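Surkesness Technical Institute
Learning Systems for Manipulation
Handout 6: Gathering demonstrations in the kitchen bay
Revised 17 December 2024

Read this before your first booking in the Itodbridge building. It replaces the two-page sheet given out in November. The grading rules are at the end.

1. What we are collecting

A demonstration is one complete attempt at one task, recorded from start to finish, with the video and the motion stream kept together. We call this an episode. The learning system you will train later in the term sees nothing except these episodes. It has no idea what a toaster is for. If a behavior is missing from the episodes, it will be missing from the policy, and if a bad habit is in the episodes, the policy will pick it up as readily as the good ones.

Each group contributes 200 accepted episodes. Rejected ones do not count toward the total, but they must be kept and labeled. We use them in week 9.

2. Tasks

There are three task families this term:

Insert. Put a block of bread-slice shape into a slot of the toaster.
Extract. Take the block out of the slot and lay it flat on the cutting board.
Relocate. Move a named item from one place on the counter to another.

The instruction text is fixed before the episode begins. Write it the way a person would say it: "put the bread in the toaster", "take the bread out and put it on the board". Do not write "execute insertion at slot 1". Groups that want more than one phrasing per task should write all of them down in advance and draw from the list, so that the wording does not drift as the operator gets tired.

We use a wood block for the bread. It is rigid, it does not shed crumbs into the mechanism, and it has the same size in every episode. The cost is that a policy trained on it may fail on real bread, which bends and compresses. We come back to this in Handout 8 under transfer.

3. Setting the counter

The toaster, the cutting board and the lidded items stay on the counter for all three families. The items along the backsplash are clutter, and clutter is part of the data. A policy trained on a bare surface tends to break the first time a mug appears next to the target.
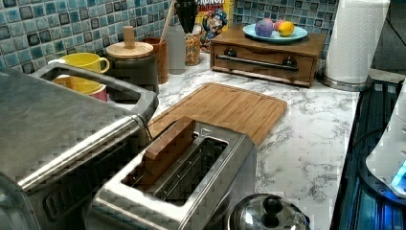 Before each block of episodes, change the layout in at least one way. Turn the toaster by a noticeable angle. Slide the board so that it overlaps differently with what is in front of it. Swap the order of two containers. Small changes are enough, but they have to be real changes, made by hand and noted on the sheet. Last year one group varied the layout for the first afternoon only, and their policy learned to reach for a fixed point in space.

Shiny objects need some thought. Brushed steel, polished casings and domed lids pick up the light and the colors of whatever is near them. Leave them in. Do not cover them with tape or cloth. If the overhead lights are changed partway through a block, close the block and start a new one.

The appliances stay unpowered during insert and extract. Check this at the wall.

4. Starting states

For extract, the block begins upright in one of the two slots, with the other slot empty. Alternate between the near slot and the far slot. The near slot is easier to reach and operators drift toward it, so look at your own tally at the end of every block. A split of 163 to 37 across a full set was turned in last year and had to be recorded again.

For insert, the block begins flat on the board. Rotate it between episodes. Keep a few starts where the block is partly over the groove of the board, where one edge sits lower and the grasp is awkward.

For relocate, choose the item first and the destination second, and make sure the destination is free. Fruit on a plate is allowed as a target. Round items roll, so an episode in which the item rolls after release is recorded as a failure even if it ends up in a good spot.

5. Operating

Start from the home pose and return to it. Move at a steady pace. Pauses longer than a couple of seconds confuse the learner - it can learn to wait for something that never comes. If you need to think, abort and begin again.

Recoveries are welcome. If the block catches on the slot rim and you back off, correct the angle and finish, keep the episode and mark it R. These are some of the most useful examples in the set. An episode in which the toaster is pushed across the counter is marked F, including the ones where the block goes in.

Change operators every 65 episodes. Different people approach the slot from different heights, and that spread is worth having.

6. Logging

Everything goes into Masanja, the episode logger on the bay computer. The fields are instruction text, layout note, operator code, outcome (S, R or F) and comments. Fill in the outcome right after the episode, while you still remember it.

Uploads go to the Skatier store. If the upload page returns a 404, your group folder has not been created yet. Save locally and write to the course address. Do not upload to another group's folder, even for a short time.

7. Grading

Half of the mark is for the accepted episodes. The other half is for the layout notes and a one-page account of how your set varies: which slots, which angles, which starting positions, which operators. A smaller set with honest notes will be marked above a full set with none.

Bring one R episode to the next lab session and be ready to play it back.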